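Bench tips from the Skernham robot club – table clearing build

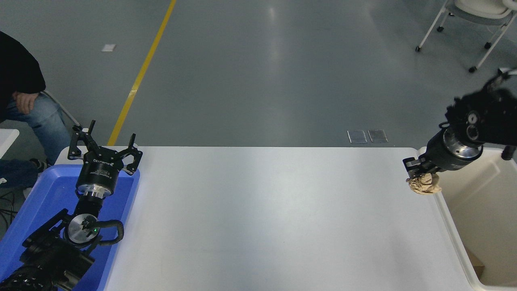
Paper ball in the right gripper, bin side. Left arm open.

Notes for whoever has the two-arm table next. Typed up fast before the Idbridge round in November, sorry for the mess.

Paper
Brown packing paper crumples best. Tear it first, then squeeze hard, then let it relax a minute before you use it. Fresh balls keep opening up and the gripper loses its hold. Printer paper is too slippery, Talha tried. Keep spares in a bag, not on the floor.

Bin
Tall sides are good. Stops bounce-outs. Get it right up against the end of the table, and put tape on the floor at the corners so it goes back in the same spot. Something with a bit of weight in the bottom helps if it slides. Empty it before it's half full or you wil get balls sitting on top of balls and rolling off.

Table top
Wipe with a barely damp cloth, dry cloth after. No spray polish!! Glare was killing our runs and it was just polish. White table shows every smudge, so wipe between teams.

Cables
Leave slack at the wrist. Velcro straps, never zip ties on anything that turns. Swing the arm through its whole reach by hand with power off and watch for the tight spot. Loop catching on a joint = stop, redo it. Loose cable on the floor goes behind the table leg side, where feet aren't.

Gripper fingers
Isopropyl on a cotton swab. Do both faces. If paper is sticking check for old tape glue. Zarmeena uses a pencil eraser and it works fine.

Settings
Open wide first, come in slow, close, wait, lift. We were at 4000 on the close delay, way too long, Oduor dropped it and saved up to 8 seconds a ball. Write your number on the sheet or the next team has to guess. Save the file under your own name – not over Tayla's.

Sitting
Chairs back from the table when the arms are live. One person on the stop button, and that person does not also hold the laptop.

Packing up
Arms parked, power off, then unplug. Bin emptied. Cupboard code is still 1558. Tell Atif if anyting is squeaking.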